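Drallora Bag Packing Log: README

Hi, and thanks for downloading this! What you've got is a log of small things being packed into soft bags, one row per item, with notes on what went in, in what order, and how the bag behaved while it was filling up. I started it for myself after one too many bags came out lopsided, and it grew. It's now at 3052 rows and I think it's finally tidy enough for other people to poke at.

Last updated: 2018-01-21

What's in the folder

items.csv is the list of things that get packed. There are 43 of them, each with a short name, a weight in grams, a rough shape (flat, boxy, tube, lumpy) and whether it's in a wrapper.
packs.csv is the log itself. It's the big one.
bags.csv has the four bag types, with the size of the opening and how well each one stands up by itself. Two of the four don't stand up at all, so please don't read too much into the "stands" column for those, I just put a zero.
notes.txt is me talking to myself. Skip it or enjoy it.

How a bag gets packed

A soft bag on a flat table wants to fold its mouth shut the second you let go, and then half your effort goes into the bag and none into the packing. I tried wire hoops, I tried clothespins (please don't, they get caught on everything), and I tried a Brosby flower pot that was the right height and the completely wrong width. What stuck was a box. The bag goes down inside it and the box keeps the sides up. Mine is a blue and white checkered one and I'm very fond of it. It sits on a light wooden block to bring the whole thing up a little.

Then it's dark packets with the white labels, and after that the odds and ends. I like the labels facing up when I can get them that way, so I can check a bag against its row without emptying it, but I don't enforce it and the log doesn't record it.
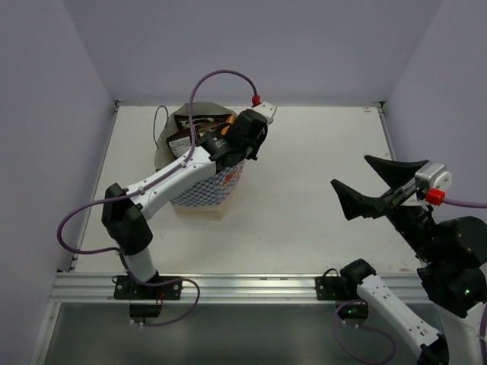
Hye-jin Seol: I'd fold a cuff over the rim of the box before anything goes in. A gray fabric bag with no cuff slides down a little with every packet, and by the time you reach the last few you're packing into a hole. Also, could you log the folds? I went looking for that column and it isn't there.

Fair point, and no, it isn't there. I've added a cuff column to packs.csv for new rows, and left it blank for everything logged before October, when I started writing that sort of thing down at all. Blank means I don't know. It doesn't mean no cuff!

Columns in packs.csv

pack_id: one per bag filled. Rows with the same pack_id belong to the same bag.
item: matches the name in items.csv.
position: the order it went in, starting at 1.
fit: a score from 1 to 4. One is "dropped right in," two is "needed a nudge," three is "had to move something else first," and four is "took it out and tried again."
cuff: yes, no or blank, see above.
remark: free text, often empty, sometimes a whole paragraph when I was annoyed.

The fit score is my judgment and it drifted. Early on I was generous with ones. Constanza Retamal went back through a stack of the old bags with me and we rescored the ones we both remembered, and those are marked "rescored" in the remark. The others I left alone.

The table

Everything in the log gets packed on one table. White top, pale walls at the back and on both sides, and I really would recommend the walls if you're setting up something similar. Round things roll. Before I had sides I spent a silly amount of time on my knees hunting for the Mabaso lip balm tubes (item names starting with "mab_"), and a couple of rows from that period say "lost, replaced" in the remark.

The white top was a choice too. Dark wrappers show up nicely against it, and so does a label that's come off. The downside is that white paper inserts vanish on it, so I dropped those from the item list.

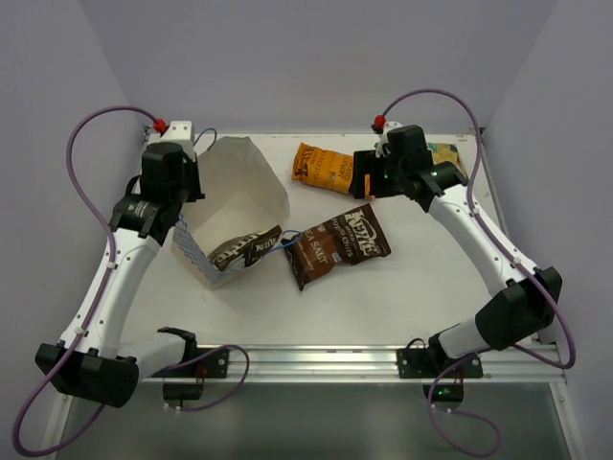

The packing table, with its white top and lavender-gray walls.

Known problems

A few pack_ids skip. I threw out bags where I was interrupted and couldn't remember the order.
Weights are from a Sturnon kitchen scale that only does whole grams, so anything very light is just a 1. If you're summing weights for a full bag you'll come out a bit off.
The item "orange_small" changed partway through. Same color, slightly different shape. I should have given it a new name and I didn't, sorry.
Spelling in the remarks is what it is.

What it's good for

I've used it mostly to look at order, like whether starting with the flat stuff saves you grief later (for the floppy bags I think yes, for the stiff ones I can't see much in it). It'd also be fine for practicing with messy tables, there's plenty of mess. I wouldn't use it to pick a bag to buy, and I wouldn't use it for groceries, there's nothing wet or squashable in here.

Using and changing it

Help yourself. Keep this file with the data if you pass it along, and if you add rows of your own please start your pack_ids with your initials so they don't collide with mine. Corrections are very welcome, especially to items.csv. Hye-jin has already caught two shapes I'd entered wrong and I'm sure there are more.

To do: photograph each bag type next to a ruler, sort out the orange_small business, and move the long remarks into notes.txt.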